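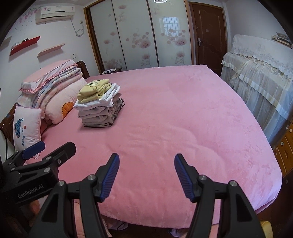
Alcides Pacheco
Contributing writer, manipulation and test methods

Every vendor comparison I get sent scores grippers on rigid blocks. Plirkov's latest sheet lists 158 grasps on a steel bench, and I believe all of them. I just don't care much.

Put a stack of folded clothes on a plush bedspread and the numbers stop helping. The surface gives. A ribbed pad that bites into a shirt may also bite into the bed. Which layer did you want, the yellow one on top or the white one under it with its corners sticking out?

Tarcísio Andrade at Brasex tells me hand-held grippers fix this, as people can gather 400 folds in real bedrooms before lunch. Maybe. A person's wrist corrects for a lot that an arm bolted to a cart won't, and I have yet to see a report that separates the two. Show me the same fingers on both, with the same laundry, and print the failures. Until then I'd leave the purchase order in the drawer.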